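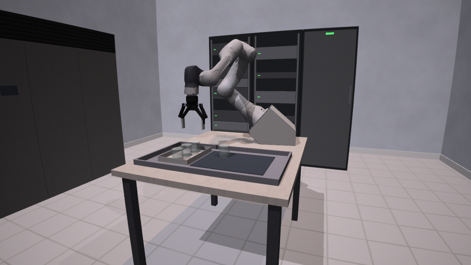 Giuliana Echeverri objetó en la sesión anterior que la altura del codo no puede tomarse como altura de la mesa sin decir antes qué se va a hacer sobre ella. La objeción es correcta y obliga a precisar la definición del tema 4, que quedó incompleta en los apuntes.

Tema 5. Dimensionado de superficies de trabajo

5.1. Altura del tablero y altura de trabajo

Se llama altura del tablero (Ht) a la distancia vertical entre el suelo terminado y la cara superior de la mesa. La altura de trabajo (Hw) es la distancia entre el suelo y el punto en que actúan las manos. Ambas coinciden únicamente cuando la tarea se realiza a ras de tablero, como al escribir. En los demás casos:

Hw = Ht + e

donde e es la altura de agarre del objeto, medida desde el tablero. Si el objeto descansa en una bandeja o sobre un suplemento, el espesor de apoyo se suma a e. Es un error frecuente en las prácticas: se mide el objeto aislado y se olvida el apoyo.

Ejemplo. Un tablero a 900 mm con un punto de agarre a 112 mm da una altura de trabajo de 1012 mm. Para un usuario de pie cuya altura de codo sea 1020 mm, la mano queda 8 mm por debajo del codo. El valor es admisible en una tarea de precisión con apoyo del antebrazo, y excesivo si hay que ejercer fuerza hacia abajo.

5.2. Referencia del codo

La altura de codo se toma con el usuario erguido, hombros relajados y brazo vertical, con el antebrazo flexionado hasta formar un ángulo de 90 grados. Se mide al punto más bajo del codo. El calzado se incluye o se descuenta, pero el criterio debe constar en la ficha.

Criterio general usado en el curso:
– Precisión: Hw por encima del codo, con apoyo.
– Manipulación ligera: Hw algo por debajo del codo.
– Esfuerzo: Hw claramente por debajo, de modo que intervenga el peso del tronco.

Los márgenes numéricos están en la tabla del anexo B. No se memorizan.

5.3. Alcance horizontal

La zona óptima es la que barre el antebrazo al girar sobre el codo, con el brazo pegado al cuerpo. La zona máxima se obtiene con el brazo extendido y sin inclinar el tronco. Se proyectan las dos sobre el tablero y se dibujan en planta desde el eje de cada hombro.

En la práctica del puesto Nustus, el borde posterior de la zona máxima quedó a casi 673 mm del canto delantero. Cualquier elemento de uso repetido situado más allá exige flexión del tronco y se anota como incidencia. Los de uso esporádico pueden quedar fuera.

Los recipientes se sitúan por frecuencia de uso, y a igual frecuencia por peso. El borde de una bandeja cuenta como obstáculo: la mano tiene que superarlo en cada ciclo, y su altura entra en el cálculo del recorrido aunque no modifique Hw.

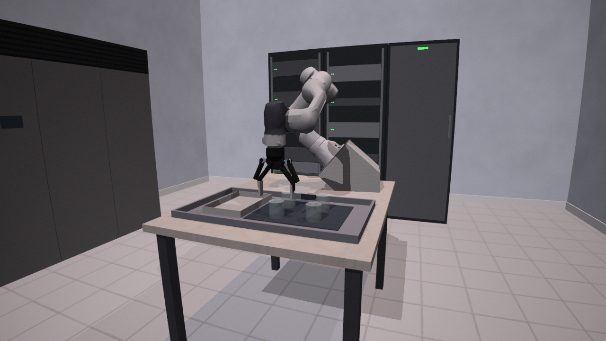
Figura 2. Mesa con bandeja ancha de poco fondo, recipiente abierto y vasos translúcidos.

5.4. Espacio bajo el tablero

En puestos de pie basta con reservar hueco para la punta del pie. En puestos sentados se comprueban la altura libre para los muslos y la profundidad a la altura de la rodilla y del pie. Un tablero grueso o con faldón reduce la altura libre sin alterar Ht, por lo que el canto se mide siempre aparte.

La posición de las patas limita el giro lateral. Violeta Navarrete propone en su hoja de cálculo una franja libre centrada en el usuario; se adopta para los ejercicios 3 y 4.

5.5. Ejercicios

1. Calcular Hw en el puesto Paucar con los datos del anexo A, con suplemento y sin él.
2. Dibujar en planta las dos zonas de alcance del percentil 5 femenino. Escala 1:10.
3. Comprobar el hueco de piernas del puesto Ondo en posición sentada.
4. Repetir el anterior con el usuario girado hacia la izquierda.

Entrega en octubre, en papel. Las dudas sobre el anexo A, a Rocío Muñoz.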